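Goodall Robotics Studio, Handout 4: Teaching by Hand

Welcome back, everyone. This is the session I look forward to all term, because you finally get your hands on the grippers. Your demonstrations from September got the Zinden policy up to picking and lifting, and now we move on to putting things where they belong. The task is desk tidying: pens and pencils into a divided organizer. It sounds like a chore and it's a wonderful problem!

Before you sit down, read section 2 of the Plostport notes and clip your hair and sleeves back. Yaryna Demchenko is running the bench and she'll assign pairs.

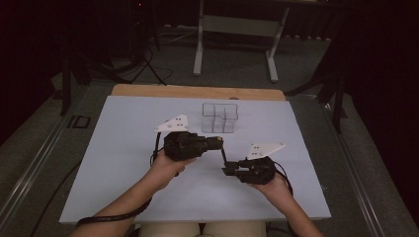
Page last modified: December 2019

Holding the tools

Grip the handle with your whole hand and let your forearm stay relaxed. Keep the marker plates facing up and out, so tracking doesn't lose them when your wrists turn in. If you feel yourself hunching, stop and move your chair. A tired demonstrator makes jerky paths, and the policy will learn every jerk faithfully.

Cables: leave slack. Route each one clear of the organizer before you start the episode.

The handover

The fun part is passing an object from one gripper to the other. Bring the tips together over the middle of the work surface, close the receiving jaws, wait a beat, then open the giving jaws. That little pause matters a lot. Mieke Vanhove went through the Morville set last year and found that most dropped pens came from people letting go too early (myself included, several times over).

Vary things between episodes. Shift the organizer a bit, change the angle of the pencil, swap which hand gives. We have 530 good episodes so far and the target is 3,000, so there's plenty of room for everybody's style.

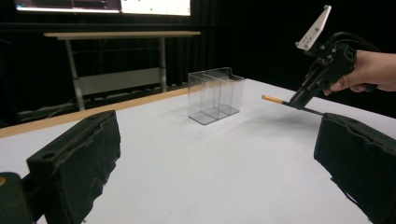
Placing into a compartment is where you'll want to slow down. Come in high, tilt the pencil toward vertical, and line it up before you lower it. Clear plastic is hard for the cameras and it's hard for you too, because the partitions more or less vanish from some angles. Lean your head a little and look for the edges.

If you miss, keep going and recover on the same episode. We love recoveries! A policy that has only seen perfect runs gets completely lost the first time it bumps a wall.

Check the finger pads before each block and tell Yaryna if the jaws slip.

For next class

Each pair logs 29 episodes and writes one page on what made the bad ones bad. Include a sketch of your gripper path for at least one handover. Bring your own pens if you like, the odder shaped the better, but nothing with a loose cap.

Marking is on the write-up only. Questions to Mieke by email, or catch either of us at the bench.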